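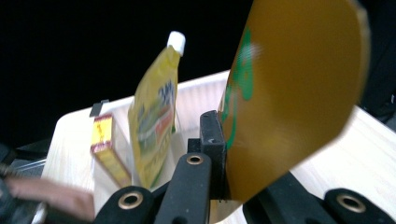

Thursday

In by half past eight. Spent the first hour on last week's recordings before touching anything new, which I had promised myself I would do and had put off twice. Of the 361 demonstrations we have from the food packet task, 171 pass the tracking check with the threshold where it was in January. The rest drop out somewhere, mostly in the reach and mostly for a few frames only. I had been throwing the whole recording away when that happened. Brabec does the same, it is how it was written, and I never questioned it.

The blur is worst with the big pouches. They are wide and shiny, they fill most of the wrist camera's view once they are up against the finger, and when the hand moves quickly there is hardly anything sharp left to match from one frame to the next. The small flat packets give much less trouble. I had been blaming the lights, and moved them on Tuesday for no gain at all.

So the plan for today was to fill short gaps from the head camera. The marker plates on top of the grippers can be seen from there when the wrist view is useless. If the gap is short enough, take the gripper pose from the head view and blend back at either end. It is not a new idea. The Prullness group do something close to it with a fixed camera over the bench, but their camera never moves and ours does.

Went over the pads again before recording. They have frayed along the edges and the top corners are coming away in tufts. I would like to change them, but new pads in the middle of the set would mean a different grip from the one in all the earlier recordings. Left them on and wrote it in the log. 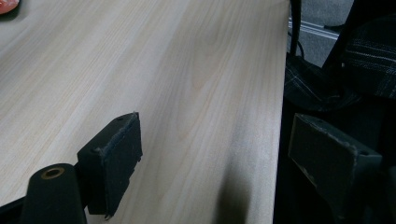

Tirnov grippers, jaws open and empty over the table top. Old pads still on.

Recorded 27 new runs before lunch, grippers in both hands, at what I would call normal speed. I have been moving too carefully for weeks. It makes the tracking look good and teaches the policy to dawdle. Arms tired by the end, the right more than the left. The cable kept dragging on the back of my hand and I must find a better way to route it.

Lunch at the desk. Email from Barirora asking for the objects list again. Sent it again.

Ran the gap filling over the morning's set in the afternoon. First pass was nonsense, with the gripper jumping sideways every time the head view took over. Spent far too long looking for a bug in the blending. The fault was in the clock offset between the cameras - I had the sign the wrong way round. Fixed that and the jumps went, apart from 2 runs where my head turned away during the gap and there were no plates in view at all. Those have to be thrown out and I don't see a way round it.
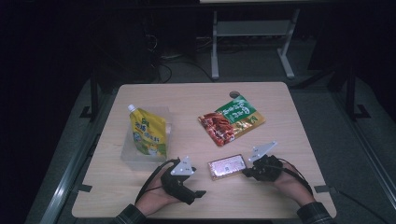 Notebook 4, p. 27

Head view from the same session, kept because both plates show. The flat packet between the grippers is the one I want to use for the next test. It has a shiny border and lies so low on the table that the jaws have very little to get hold of. The yellow pouch standing in the clear container is a different sort of problem, as the sides of the container are in the way and you have to come down on it from above.

Still to do: run the old recordings through the corrected version overnight and see how many come back. I also want a comparison with the long gaps left out, as I don't trust the head pose for more than half a second. Started the job at ten to six and went for the bus.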